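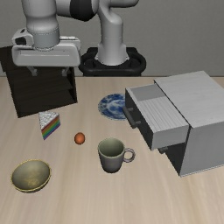 Unit 4: Counting what we do. Robot arm behind a wooden tabletop, computer rendering.

Welcome back, everyone. I hope the break treated you well and that at least a few of you stayed away from your screens. We are going to spend this unit on something that sounds dry and that I have grown terribly fond of over the years, namely the humble indicator: what a development program decides to count, who does the counting, and what becomes of the number once it leaves the village or the clinic and starts its long trip up to the people who pay for things.

You will remember that in Unit 3 we talked about needs assessments, and that we ended a bit abruptly with the Grinditz water project. I promised to pick it up again, so let's start there.

4.1 The Grinditz water project, continued

When we left it, the project had paid for 200 hand pumps across the Olero district, and the first yearly report had a single headline number in it, which was 200. Pumps planned, 200. Pumps installed, 200. Everybody was very pleased, and I would have been too (it is hard work putting in a pump, and harder still when the road is gone for part of the year).

Now, a pump in the ground is what we call an output. It is the thing the project made or delivered. What people in Olero wanted was clean water close to home, all year long, and that is an outcome. The two are cousins and they do resemble each other, and a great many reports mix them up without meaning any harm. When you read one, try asking of each number, "Would a family in the district notice if this went up?" If you can't answer, put a pencil mark next to it and come back later.

In the second year the project added a new question to its household survey: how long did it take you to fetch water yesterday, there and back, with the waiting included? They asked it in 1,133 households. I like this question very much. It is plain, a tired person can answer it at the door, and it picks up broken pumps, long lines and bad paths all at once. It has its troubles as well, and we'll get to those in 4.3.

Terms to know from this section: input, activity, output, outcome, baseline. Please learn to use "baseline" carefully. It means the value before the work began, and a number collected eight months in is something else, however much we may wish otherwise.

4.2 Who holds the clipboard

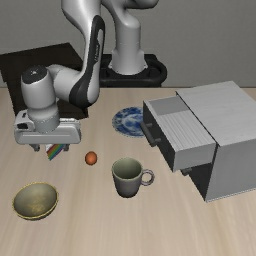

Robot arm and tabletop against a gray wall, computer rendering.

It makes a difference who asks. The Fulero health program learned this in its second round, when it moved from hired survey teams to local health workers with phones. The answers changed. Mothers reported fewer missed visits to the clinic, and for a little while the program believed that attendance had gone up. Then somebody in the office compared the answers with the clinic's own register, and the register had hardly moved. People were being kind to a neighbor, I think, or a little shy in front of her, and you and I would likely do the same.

I don't tell this story to scare you away from local data collectors! They know the paths, they know which house has moved, and they can hear when a question has been badly translated. The Fulero program kept them on, and what it did was change the sensitive questions so that the person answering could tap the screen privately. It also kept the register as a second source. When two sources disagree, please don't average them. Sit down with both and find out why.

A few things to settle before anybody goes out with a phone or a sheet of paper:

Who will see the answers, and has the person answering been told?
What language will the question be asked in, and who checked the wording?
What happens to a form that is half finished?
Is there a way for the household to hear the results?

That last one gets skipped more than any other. I'd like you to include it in your assignment, even if your answer is a short one.

4.3 Reading a dashboard slowly

We'll use the Tiongson district dashboard in class, so do have a look at it first. It is a practice set with 1,000 records, and it opens on a map with colored circles, one for each place where some activity is going on. Bigger circles mean more activities.

My advice is to be slow and a bit stubborn with maps like this. A big circle tells you that many activities were reported. It may be that a great deal of work is happening there, or it may be that one office in that town is very good about sending in its forms. A place with no circle could have no projects, or it could have a project whose coordinator lost the password in November. The map draws both of those the same way.

Try this at home. Open the table behind the map and sort by the date of the last update. Then look at the 500 oldest records and ask whether you would still trust them enough to move money. Write down where you would draw the line and how you chose it. There isn't one right cutoff, and I enjoy seeing how differently you all come at it.

Coming back to the water question, as promised: "yesterday" is a slippery word. If every household in one village is asked on the morning after market day, the waiting times may look much worse than usual. If the survey runs only in the dry months, you have a dry-season number, and it should be labeled as one. Recall is another trouble. People remember the long walk better than the ordinary one, and most of us don't time ourselves.

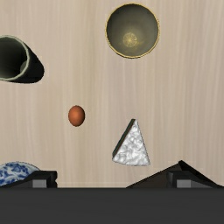

Tabletop with five objects, computer rendering.

4.4 Assignment for the next session

Pick one project from the reading packet (any except Grinditz, which we have nearly worn out). Write two pages, double spaced, covering these points:

a. One output and one outcome, each in a single sentence that your aunt would understand.
b. How you would measure the outcome, who would ask, and how often.
c. One way the number could go up while people's lives stay the same.
d. How the results get back to the people who gave them.

Spend the most time on (c). Last term's papers were lovely on (a) and then ran out of breath. Bring a printed copy, please, as we'll be trading papers in pairs for the first half hour.

Reading: packet chapters 6 and 7, plus the short appendix on sampling. You can leave out the part on cluster weights for now, we'll do it together in Unit 5 with the Tiongson records open in front of us.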